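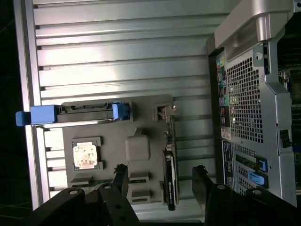
부품 자리부터 만들어 두기

컴퓨터를 열기 전에 제일 먼저 하는 일이 뭐냐고 물으시면 저는 무조건 트레이 꺼내기예요. 예전에는 그냥 책상에 신문지 깔고 나오는 대로 늘어놓았거든요. 그러다 메모리 하나가 드라이버 밑에 깔린 걸 보고 (그날 정말 식은땀이 났어요!) 그 뒤로는 부품마다 들어갈 칸이 따로 있는 회색 트레이를 씁니다. 드라이브는 케이스에서 쓰던 파란 손잡이 달린 캐디에 끼운 채로 눕히거나 세워 두고, 프로세서는 네모난 홈에, 메모리는 기다란 자리에 넣어요. 칸이 비어 있으면 아직 안 뺐거나 어디 흘렸다는 얘기니까 확인이 금방 되죠.

꼭 이런 트레이가 아니어도 괜찮아요. 칸막이 있는 서랍 정리함이나 깨끗한 두꺼운 종이 상자에 펜으로 칸을 그려서 써도 충분합니다. 저도 처음 2년은 종이 상자로 버텼어요. 다만 비닐봉지에 부품을 맨몸으로 넣는 건 하지 마세요. 정전기 방지 봉투가 없으면 차라리 상자가 낫습니다.

프로세서와 메모리 만지는 법

프로세서는 옆면만 잡습니다. 접점이 있는 면에는 손가락이 닿지 않게 하고, 윗면에 남은 서멀 그리스는 보풀 안 나는 천에 이소프로필 알코올을 살짝 묻혀 닦아요. 화장지는 보풀이 남아서 저는 안 씁니다. 메모리도 양쪽 끝을 잡고, 빼기 전에 슬롯 걸쇠를 먼저 젖히세요. 한쪽만 걸쇠가 있는 보드도 있으니까 힘주기 전에 꼭 들여다보시고요.

그래픽카드는 마지막까지 조심

그래픽카드가 제일 말썽이에요. 브래킷 나사를 풀고, 보조 전원선을 빼고, 슬롯 끝의 걸쇠를 누른 다음에 똑바로 위로 들어 올립니다. 순서는 늘 이대로예요. 비스듬히 당기면 슬롯이 상할 수 있어요. 저희 모임의 Wim Meijer 씨는 걸쇠를 나무젓가락으로 누르던데, 따라 해 보니 손 큰 사람한테는 진짜 편하더라고요.

나사는 어떻게 하냐면요

얼음틀이요! 다이소표든 뭐든 상관없고 칸만 많으면 됩니다. 케이스 나사, 드라이브 나사, 보드 나사를 칸마다 나누고 마스킹테이프에 이름을 써 붙여요. 제 얼음틀은 13칸인데 데스크톱 한 대에는 남아돕니다. 자석 접시도 써 봤지만 드라이브 옆에 두기가 찜찜해서 지금은 공구함 뚜껑 안쪽에만 붙여 뒀어요.

케이스는 눕혀서

세워 놓고 작업하면 무거운 카드가 제 무게로 처지고, 나사는 꼭 전원 장치 밑으로 굴러 들어갑니다. 옆판을 떼고 열린 쪽이 위를 보게 눕히세요. 트레이는 바로 옆에, 손을 뻗으면 닿는 데 두시고요. 부품을 들고 방을 가로지르는 일만 없애도 사고가 확 줄어요. 작업대 윗면에 홈이 파여 있으면 작은 나사가 그리로 숨어 버리니까 나사를 푸는 동안은 얇은 고무 매트를 한 장 깔아 두면 좋아요.

먼지 터는 날

저는 7월, 장마 지나고 나서 한 번 크게 청소합니다. 압축 공기는 통을 세운 채로 짧게 끊어서 뿌리고, 팬은 손가락으로 살짝 잡아 헛돌지 않게 해요. 뒷면 통풍구의 작은 구멍들은 마른 붓이 최고예요. 화방에서 산 납작붓 하나로 몇 년째 쓰고 있어요. 뒤쪽 단자 구멍도 붓으로 한 번씩 쓸어 주면 되는데 물티슈는 넣어 두세요, 제발. 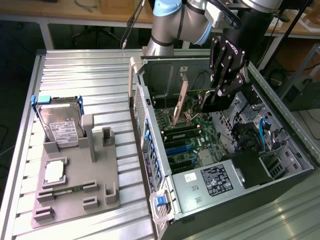 뺀 하드디스크는 캐디에서 분리해서 보관해야 하나요?

같은 컴퓨터에 다시 넣을 드라이브라면 캐디에 끼운 채로 두는 편이 편해요. 손잡이를 잡고 옮길 수 있어서 기판 쪽을 건드릴 일이 적고, 다시 넣을 때 방향도 헷갈리지 않아요. 오래 보관할 거라면 캐디에서 빼서 정전기 방지 봉투에 넣고, 날짜와 내용물을 적은 종이를 봉투 겉에 붙여 두세요.

다시 조립할 때

뺀 순서의 반대로 갑니다. 저는 메모리, 드라이브, 그래픽카드 순으로 넣고 옆판은 제일 나중에 닫아요. 메모리는 홈 위치를 맞춘 다음 양 끝을 번갈아 눌러서 딸깍 소리가 나야 들어간 거예요. 옆판을 닫기 전에 전원부터 넣어 보는 분도 계시던데, 그럴 때는 팬에 걸린 선이 없는지만 먼저 봐 주세요. 켜 본 다음 다시 손을 넣기 전에는 전원 코드를 뽑고요.

그리고 선 정리용 벨크로 끈은 자르지 말고 재활용하세요. 케이블 타이는 자를 때 옆 선까지 같이 자르기 쉬워요. 댓글로 Lies Koster 님이 빵 봉지 철끈은 어떠냐고 물어보셨는데, 안에 철심이 있으니 케이스 안에서는 쓰지 마시고 책상 뒤 멀티탭 선에나 쓰시면 됩니다.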